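# Arm faults out on closing when picking from a clear tray

**fornside_bench**

I have a single arm with a two-finger parallel gripper and a small camera mounted at the wrist. The job is moving fruit from a clear plastic tray to a bowl. Controller is a Nandlow, firmware as shipped, and the perception side is the Vindar package with the stock depth node.

The fault is as follows. The arm approaches from above, opens the fingers, descends, and at the bottom of the descent the controller drops out with code 581 (following error, joint four). Brakes come on. The arm stays where it is with the fingertips pressed into the tray. Twice the tray has been pushed hard enough to flex and has then jumped sideways when I released the brakes by hand. On Monday it cracked a tray at the corner.

Things I have tried:

- Recalibrated the wrist camera. Reprojection error was fine before and is fine now.
- Raised the following error limit from the default to 2,000 counts. The fault comes later in the descent but it still comes, and the push on the tray is harder.
- Swapped the tray for an opaque white one of the same depth. No fault in 300 picks.
- Put the clear tray back. Fault within 32 picks, usually with the fruit that is nearest the front edge.

The target depth reported just before a fault is lower than the real tray floor, sometimes by the thickness of the tray and sometimes by a good deal more. On good picks it is correct to within a couple of millimetres. Colour detection looks right in every case. The box is on the fruit and the label is correct.

I can't change the tray permanently, as the clear ones are what the fruit arrives in. Is this a known problem with the depth node, or should I be looking at joint four? The motor on that joint is warm after an hour but not hot.

---

**tawhiri_user**

Joint four. We had the same code on a Tawhiri arm and it was a loose connector behind the cover plate. Take the plate off, reseat everything, put it back. Also check the gearbox for backlash while you are in there.

> **fornside_bench:** Reseated all of them this morning. No change. It would also have to be a connector that only comes loose over clear plastic.

> **tawhiri_user:** Fair enough. Still worth checking the backlash.

---

**mill_lane_controls**

Leave joint four alone. The code is a true report of what the joint is doing. It has been told to go to a place that is inside your bench, it can't get there, the position error grows, and the drive trips. Your opaque tray test has already separated the mechanical side from the perception side.

There are two faults here and they should be treated separately.

**1. The depth is wrong.**

Clear plastic gives a depth sensor very little to work with. Over the flat floor of the tray it will mostly see through to the bench. Near the rim, and anywhere a lamp reflects off the plastic, it may return nothing or it may return the distance to the reflection, which lies below the surface. I believe the stock node fills holes from neighbouring pixels and then takes the low percentile of everything inside the detection box. If the box is a little loose and takes in a patch of glare beside the fruit, the glare sets your target height. That fits with the front edge being the worst place, if that is the side your light reflects from.

What I would do, in this order:

1. Turn hole filling off. A missing value is safer than an invented one.
2. Shrink the detection box before sampling depth, so that only the middle of the fruit is used. Take the median.
3. Work the grasp height out from the top of the fruit downwards. Do not use the floor at all.
4. Reject any pick whose target is below a fixed plane. Measure the plane by touching off on the bench with the arm in slow mode, and add the tray thickness plus a margin.
5. Move the lamp, or put a sheet of tracing paper over it. This helps more than you would expect but don't rely on it. Somebody will move the lamp back.

Step four is the one that prevents damage. The other four reduce the number of rejected picks.

Also check the time stamps. If the camera is still moving when the depth image is taken, the colour and depth will not line up and the shrunken box will land partly off the fruit. If your wrist images show any smearing at all, add a settling pause before the grab. A third of a second was enough on ours.

**2. The arm pushes too hard before it stops.**

Please put the following error limit back to the default today. Raising it did not cure anything. It told the drive to push for longer before giving up, and that is very likely how you came to crack a tray. Following error is the last line of protection on these controllers and it isn't meant to be used as contact detection.

Use the guarded move instead. On the Nandlow it is a separate motion type, in the same menu as the linear move. Set it for the last part of the descent only, at reduced speed, with a low force threshold. On contact it stops and retracts and you get a status flag in place of a fault. Your program can then skip the item and carry on.

Two notes on safety:

- Don't release the brakes by hand with the fingers loaded against something. The arm and the tray are both acting as springs at that point, and the fingertips on that style of gripper are pointed. Jog up in slow mode first. If the controller will not let you jog after a 581, clear the fault with the enable switch held and the speed at minimum, and keep your other hand out of the work area.
- Cracked clear plastic leaves slivers that you will not see. Throw away any fruit that was in the tray and wipe down the bench and the fingers before the next run.

> **fornside_bench:** Limit is back to default. I had not realised the guarded move was available without the force sensor option.

> **mill_lane_controls:** It estimates from motor current. It is coarse, and slower is better. Tune it with a block of foam in the tray before you go near the plastic.

> **fornside_bench:** Would matt spray on the trays be reasonable for testing?

> **mill_lane_controls:** For testing, yes, on a tray that will never hold food again. It will confirm the diagnosis but you already have that from the white tray, so I would save the can.

---

**fornside_bench**

Adding my results as a separate post so that they are easy to find.

Hole filling is off, the box is shrunk and the median is used, the floor plane check is in, and the last part of the descent is a guarded move. I have run some 300 picks over the clear tray since then with no 581. The plane check rejected a handful of them and the guarded move tripped on a few others, mostly where the fruit was up against the rim and a fingertip came down on the plastic edge. Those are skipped and retried from a different angle. The retry usually works.

I logged the depth values before and after the change. The bad readings are still there in the raw data, and they do sit close to the glare near the front edge. The node now ignores them. I tried the lamp with tracing paper and the number of bad readings fell, but the paper has since come off and I have not put it back.

One point remains open. With two fruits close together the shrunken box is still fine for the one on top of the list, but the fingers can come down on its neighbour. The guarded move catches it. I would prefer a proper check for finger clearance before the descent and will start a new thread for that when the logs are in order.

Wrist view, clear tray, two lemons, fingers open:

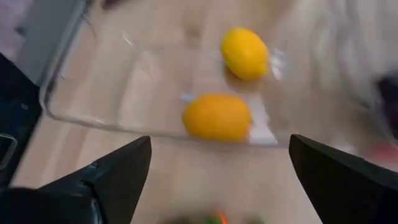

*Wrist camera over the clear tray. Note the glare on the tray floor to the right of the lower lemon, and the slight motion blur on both fruits.*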